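Wirwood: Why Our Simulated Robot Kept Driving Through the Furniture
Group report, Mobile Manipulation Project, spring term

1. What we set out to do

The plan was to have a mobile robot in the Qudah simulator fetch things from kitchens and bedrooms. We called the software Wirwood, after the street three of us live on. By May it had run 3178 episodes and been stopped by the safety monitor in 677 of them, a record we do not expect another group to challenge.

2. The fault

The monitor halts the robot when the arm comes closer to a solid object than the limit we set. In kitchen runs it often halted in the middle of open floor, well short of the counter and everything on it.

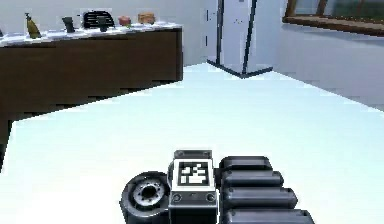
Hitska asked in the review whether we had tried turning the monitor off. We had, for one evening. The robot then drove into the counter at full speed and reported success, so we turned it back on.

Reading the logs took 11 evenings. They showed two separate bugs that took turns hiding each other:

- The collision map was updated once per planning cycle, while the base moved on its own faster clock. The monitor was comparing the arm to a room as it had been a moment ago.
- Our padding around the gripper was entered in centimeters in one file and read as meters in another. For a while the robot believed it was the size of a bus.

3. Bedroom runs

Bedrooms were worse, with a bed on one side and shelving ahead. Under the first bug the arm could reach the mattress before the map had heard of it. Under the second, the robot refused to enter at all. We preferred the second, as it was quieter.

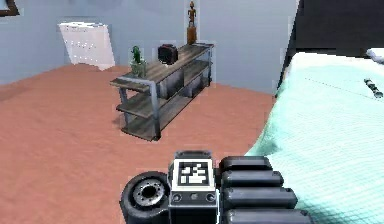 Figure 2. Bedroom run, shelf ahead of the gripper, bed on the right.

The unit mix-up was a one-line fix. The clock problem took a rewrite of the update loop, plus a rule that the base may not move on a map older than the last control step.

4. Checking the rooms themselves

We also went through the room models, hoping to blame them. Thin things such as lamp poles were our main suspects, and we compared their collision shapes with what was drawn. The shapes were fine. The fault was ours all the way down.

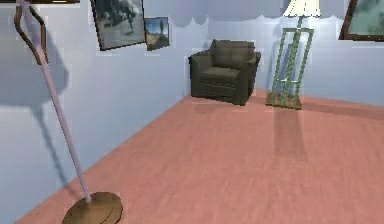
5. What is still broken

False stops are now rare in kitchens. Bedrooms still produce one when the robot turns in place beside a bed, and we have not found out why. The unit check now runs at startup and prints a rude message.

Comments (2)

Astorance: We had the same stale map problem last year. Log the map's timestamp with every stop, it saves you the evenings.

Hitska: I still think the bus one deserved a demo.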